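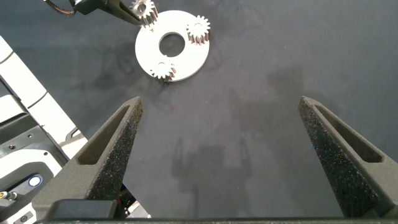

Llanos, February

Progress report to the Horkness small grants fund: two-arm gear assembly bench, shared workshop

This report covers the second period of the grant. The project is a pair of robot arms set up on one bench in the shared workshop, with the job of putting together a simple planetary gear set. The first report ended with both arms powered and moving. Since then the work has been on the fingers, the control code and the first full runs.

Work done this period

The bench is finished and bolted down. The tabletop was refinished in matte dark gray after the old glossy one gave us trouble with reflections. Shadows from the arms still show up on it, and the vision code has to be told to leave them alone.

We are on version 4 of the gripper fingers. The earlier ones were too smooth and let gears turn in the grip. The current pair has a rough surface and a long slot in each finger to save weight. They hold a spur gear by its teeth without slipping in most cases. A gear picked up at a tilt is still likely to jam when it reaches the carrier plate.

Control software is the Prolov package, with our own changes to the part that keeps the two arms from crossing. One arm places gears while the other waits with its fingers open, ready to take over on its own side of the plate. Handing a gear directly from one arm to the other was in the original plan. We have moved it to the next period.

Test runs

We logged 1,341 placement attempts during the period. Of these, 1,237 ended with the gear seated where it should be. Most of the misses came early, before the wrist cameras were recalibrated. The rest were mainly gears that landed on the plate but did not drop fully into place. We now stop the run when that happens and clear it by hand, which is slow, and a push-down move is being written to deal with it. 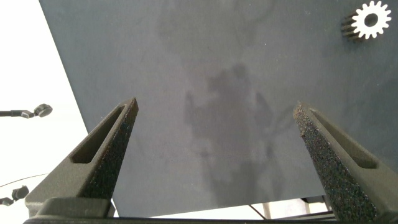

Can the arms find a gear that has been left in the wrong spot?
They can if it is lying flat and at least one wrist camera has a clear view of it. A gear standing on its edge still has to be fixed by a person.

Spending

The largest cost was the Hiklow motor controller, replaced after the first one failed under load. Finger material came in under budget. Cable and connectors came in over, mostly from rerouting the wiring along one arm after it kept catching at the elbow. We ask to move the money left in the materials line to cover this. The total stays within the grant.

Bench time

The workshop gives us seven evening sessions a month. That has been enough for testing but leaves little room for repairs, and two sessions went entirely to the controller swap. We have asked for an extra storage shelf so the setup does not have to be partly packed away between sessions.

Next period

Finish the push-down move and run it on all gear positions.
Start direct handover between the arms, at low speed first.
Write up the finger design with drawings, so that other members can make their own.
Open one session a month to members who want to try the controls.

The main risk is wear on the finger surface. We have one spare set and will make another before handover tests begin — the current pair is already losing some of its texture near the tips.

The run logs and receipts are attached separately.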